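Home Builds Parts Notes Contact

Unik – the put-away robot for small kitchens and shared workshops

Unik is a wheeled robot on a white body that opens drawers, puts groceries in them and closes them again. It was built in a shared workshop in Skastotthorpe, evenings and weekends, and you can now build one too, either from the full plans or from the parts kit we pack ourselves. I'm Halyna Boiko, I did most of the wiring and nearly all of the swearing, and I am still ridiculously happy every time a drawer slides open!

What you get in the kit

The kit has the drive base, the lift column, one arm, the two-finger gripper, the head camera mount and the Ackah control board, plus all fasteners in labeled bags. There are 417 parts if you include every washer, and the bags follow the order of the build guide, so you open bag one and keep going. You supply the computer, the battery and the body panels. Panel files are included and print fine in ordinary PLA, but do sand the inside edges before you run cable past them (I lost a good evening to that).

The Ackah board is our own design. It drives all the motors and has a real hardware stop line, which goes straight to the motor supply and doesn't ask the software for permission. Wire the stop button first. Please.

Drawers and handles

Drawers are where we spent the whole of November. The arm hooks the handle, the base backs up, and the two have to agree on how fast that happens or the gripper slips off. Our first version pulled with the arm alone and ran out of reach with the drawer half open. Moving the base fixed it, and it also made the software simpler, which almost never happens.

U-shaped handles are the easiest by far. Round knobs work if you fit the rubber fingertips. Flush pulls and push-to-open fronts don't work yet – I have ideas, and one of them involves a suction cup. The lowest drawer in a unit is the hardest one, with the arm reaching down close to the body. We practice on a plain gray three-drawer cabinet with groceries in a black wire basket on the floor next to it, and a water bottle, a bowl and a snack bar wrapper up on top.

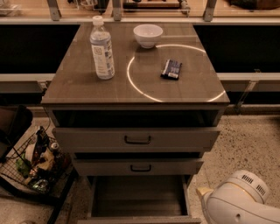
Can I build Unik without a 3D printer?

You can, as long as you have some way of making the body panels. They are covers and carry no load, so thin plywood or sheet plastic cut to the flat templates will do the job. All the structural parts in the kit are metal and come already drilled.

Software

The drawer routine, the base driver and the calibration tool all come with the plans, with the source, and you can change anything you like. Calibration takes a printed checkerboard and a bit of patience. Do it again whenever you have taken the head off, even if you swear it went back exactly where it was!

Shiny countertops still give the camera trouble under a bright lamp. Turning on the glare mask in the settings helps a lot, and so does moving the lamp.

Versions

Version 3 is the current one. It has the stiffer lift column and the longer fingers. If you have a version 2 you can upgrade with the column set alone – the base and the board stay the same.

Ordering

Kits go out through Zommont, who also stock the spare fingertips and the column set. The current batch is 96 kits. Plans are a free download from the Builds page and always will be. If you finish one, send me a video of its first drawer, I watch every single one.

Last updated: Tue 4 December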